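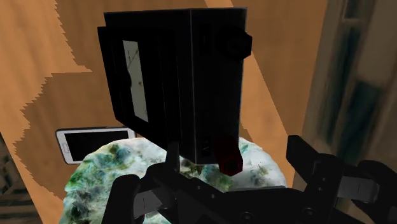 Jundiron Bench Set

Simulated manipulation episodes for a home-built bench assistant
Release 3

Summary

The Jundiron Bench Set is a collection of simulated robot episodes prepared by members of the Harnitz shared workshop. It supports the planning of a bench assistant, a single arm that will move test instruments on a shared table between work sessions. The release contains 2151 episodes. Each episode consists of rendered camera images, joint positions, gripper commands, object poses, and a one-line task instruction.

All data in this release is simulated. Recordings from the physical build are not included and will be published separately if the members agree to do so.

Maintainers

Nimal Matubbar: scene files, rendering, release packaging
Kavinda Nanayakkara: arm control, task definitions, review of episodes

Correspondence should be sent through the Harnitz workshop notice list. Requests are read on Sunday.

Background

The workshop keeps its measuring equipment on one table, and members are expected to clear the table before leaving. In practice, the analog meters are moved often and are sometimes set down on their terminals. The Abeysekara project was started to determine whether a modest arm could return these instruments to a fixed position without damage to the posts or the display.

The meter was selected as the first object for several reasons. Its body is dark and gives few visual cues about its orientation. The terminal knobs project from the casing and limit where the fingers can be placed. The front is wider at one end than the other, so a grasp that is stable near the top can slip near the base. These points were raised during the first bench trials, and the simulated tasks were written with them in mind.

Scene

The simulated room has brick walls, a dark wooden floor, a door, and a wood-framed window. The arm is white, with a black two-finger gripper, and is mounted on a dark block pedestal beside a wooden table. The meter can be placed anywhere within the reach of the arm, including the back of the table near the wall. Positions close to the wall are among the hardest in the set, as the arm has little room to approach from behind.

Other objects share the tabletop. Among them are a large rounded object with a mottled, stone-like surface and a flat device with a dark screen. They are not targets in the meter tasks. Their positions are changed between episodes, and in many episodes they hide part of each other or part of the table from a given camera.

Light enters at an angle and produces strong shadows on the table, the pedestal, and the floor. The edges of these shadows are jagged. This is a known effect of the shadow resolution used in this release and has been left in place so that results remain comparable with earlier releases.
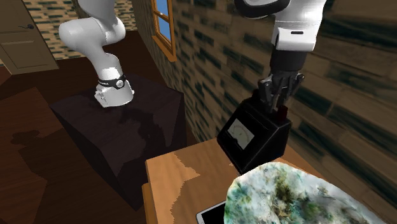
Tasks

Lift. The arm grasps the meter and raises it clear of the table.
Return. The arm moves the meter to the marked home position and releases it upright.
Turn. The arm rotates the meter so that its display faces the front edge of the table.

Of the full set, 1313 episodes are Return episodes. Lift and Turn make up the remainder. An episode is labeled a success only when the meter is stationary and no finger is in contact with a terminal post at the final step. Failed episodes are retained and labeled. They should not be removed without a note in any published comparison.

Collection procedure

Episodes were produced by a scripted controller written by Kavinda Nanayakkara and corrected by hand where the script selected an unsafe approach. Corrected episodes carry the field "edited" in their metadata. Control and image data are stored at 20 steps per second. Object poses are written at every step, including steps in which an object is hidden from all cameras.

The simulator configuration is provided in the folder busesska, named after the scene tool on which it depends. Users who wish to render new views should read the notes in that folder first. The camera positions are stored in the room coordinate system, and the wrist camera is stored relative to the last link.

Files

episodes/ contains one folder per episode
episodes/[id]/images contains rendered images, grouped by camera
episodes/[id]/state.csv contains joint positions, gripper commands, and object poses
episodes/[id]/meta.json contains the task, instruction, outcome, and edit status
busesska/ contains scene and camera configuration
splits/ contains the training, validation, and test lists
CHANGES lists corrections by release

Intended use

The set is intended for hobby and educational work on grasp selection, pose estimation, and short instruction-following tasks. It is suitable for testing a control program before it is run on a physical arm in a workshop of similar size.

It is not suitable as evidence that a physical system is safe to operate near people. Contact forces are approximate, and the friction values for the finger pads were taken from a single set of measurements made on the Harnitz bench.

Known limitations

The scale markings on the meter are not legible in most views. The set should not be used for training or testing on dial reading.

Dark surfaces are difficult to separate. Where the gripper overlaps the meter in a wrist view, the boundary between the two may be only faintly visible. Users working on segmentation should take the masks from the simulator and avoid drawing them by hand.

The room does not vary. Walls, floor, and furniture are the same throughout, and a model trained only on this set is likely to depend on them.

In a small group of Turn episodes, the recorded instruction refers to the "left edge" when the front edge is meant. The affected episodes are listed in CHANGES and will be corrected in the next release.

Terms

The data and scene files may be copied, modified, and shared for noncommercial purposes, provided that the Jundiron Bench Set and the release number are named. Members of Harnitz who intend to use the files in paid work should contact Nimal Matubbar in advance.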